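4.2 Equipment budget and replacement parts

The pick-and-place station was planned as a single purchase, but the quotes we received in March made it clear that the arm and the gripper should be budgeted separately. Prondero sold the gripper alone, and Sonora offered the arm on a 2-year lease. Spare fingertips were priced at 300 dollars per set. We put three sets in the plan, one for each work cell.

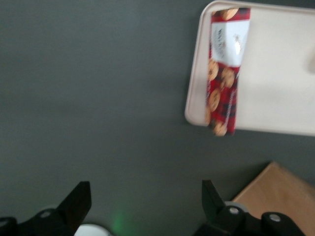

Figure 3. Open gripper and a package of cookies on an off-white tray.

Packaged food sets demands on the fingers that a rigid box does not. A cookie package can bulge or crumple, and its position on the tray varies from one trial to the next. We therefore ranked finger shape above payload when comparing quotes. Trays and boards were charged to consumables, with a ceiling of 1,000 dollars per year.

Arau used the same split for its packing line — arm leased, gripper owned — and we kept its categories so that the two budgets could be compared line by line. Service visits are left out of both and are treated in Section 4.3.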